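3.2 How people talk about rinsing

Oct 26, 2023
By Marichka Shevchuk and Danylo Mykhailiuk

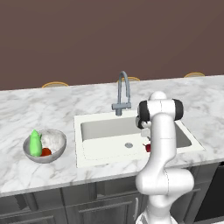
Figure 4. Kitchen sink set into a marble countertop.

So I went into the diary part of this study thinking we'd learn mostly about habits, and what we got was a lot of talk about fairness. We asked each household in Mallcombe to keep a short kitchen diary through January, just a line or two whenever somebody ran the tap for something other than drinking. Danylo typed up all 3,123 entries (he did the first batch twice, after a spreadsheet mishap I'm still sorry for), and I read every one of them, mostly on the train.

The word "rinse" is where things get messy. For some people it means a quick splash under the cold tap. For others it's close to a full wash with no soap, and one household used it for soaking a pan overnight! We hadn't given a definition in the instructions, and I'm glad now that we left it open. When two people in the same home wrote about the same evening, they often used the same word for very different amounts of water, and that was where the grumbling started - "I rinsed mine" next to "plates left dirty again."

I coded the entries by what the writer seemed to want from the rinse. The biggest group, 362 entries, was about smell, mostly fish and onions. Dishwasher loading came next with 275. I had expected those two the other way around, and so had Hanna Mykhailiuk, who coded a sample separately so we could compare. We disagreed mainly on coffee cups. Hanna counted a cup rinsed for a second coffee as reuse, and I'd been putting it under cleaning. We went with her version, and the totals in this section follow it.

The follow-up interviews helped a good deal. Taras Marchuk ran them in people's homes, usually in the kitchen, and he found that people who wrote very little in the diary had plenty to say once they were standing by the tap. One man had written "rinsed stuff" nearly every day. In person he talked for half an hour about his grandmother, who kept a bowl in the sink and poured the used water on her beans. He still feels a bit guilty about letting it run, he told Taras, and he doesn't even have a garden.

I wouldn't lean on any of this as a measure of water use. We had no meters in these homes, and a diary kept by tired people after dinner will miss things. What it does give us is the vocabulary, and we used that to rewrite the questions for the Skoryk survey in section 4, where "rinse" is replaced by 2 plainer phrases: "ran water over it" and "left it in water."

Contact: Marichka Shevchuk, Skoryk household study | © 2023 the authors | Back to top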